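Grurko Plain Pillar, white, 146 mm

I've sold candles out of the Colham shop for years and this is still the one I burn at home. No scent, no glitter, no cinnamon sticks poking out! The Menetance range smells lovely but it does fight with your dinner, and this one just gets on with it.

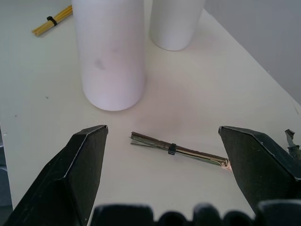 Plain white on a white tabletop

Burn time is 96 hours if you trim the wick (please trim the wick). Stand it on a plate, keep it out of draughts, and let the top melt right across the first time you light it.

Code 2142. Sold singly or in a box of 8. Order by Friday noon for the weekend post, though December gets a bit mad and I can't promise.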